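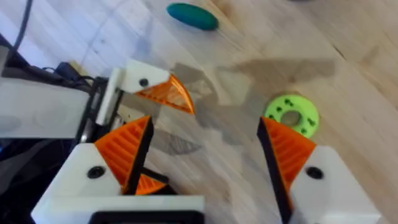 Taston House – Common Areas and Meeting Rooms
Fire and General Safety Inspection, June
Inspected by: Kirsty Farquharson
Accompanied by: Alistair Pringle, Building Services
Areas covered: ground floor, first floor, rear stair

1. Escape routes

1.1 Corridors clear of stored items: No
Two boxes of paper were stacked outside Room 7. Removed during the inspection. The same finding was recorded at the last visit.

1.2 Final exit doors open easily from inside: Yes
The rear door drags slightly on the mat. A thinner mat is recommended.

1.3 Exit signs lit and visible: Yes

1.4 Emergency lighting tested: Partly
The monthly test is entered in the log through May. The rear stair fitting is marked "slow to come on" and has no follow-up entry.

2. Fire equipment

2.1 Extinguishers in place and in date: Yes
Unit 63, by the kitchen, has lost its location label. Mr. Pringle will replace it.

2.2 Call points unobstructed: No
A coat stand in the lobby blocks the call point from the front desk side. To be moved to the opposite wall.

2.3 Alarm heard in all rooms: Yes
Test carried out at 8:15 a.m. The sound is faint in the records room with the door shut, but can be heard.

3. Furniture and floors

3.1 Tables stable and free of splinters: Yes

3.2 Chairs in good repair: No
One chair in Room 4 has a loose back. Tagged and withdrawn from use.

3.3 Floor coverings secure: Partly
The carpet edge at the first floor landing is lifting. Temporary tape is acceptable until the Carrillo contractors attend – work order 819 refers.

4. Electrical

4.1 Portable appliances labeled: Yes

4.2 Extension cords used correctly: No
Two cords were joined together in Room 215. Occupants have been advised that this is not permitted.

Actions to be confirmed in writing to Siwan Parry before the July inspection. Items 1.1 and 4.2 are rated high priority.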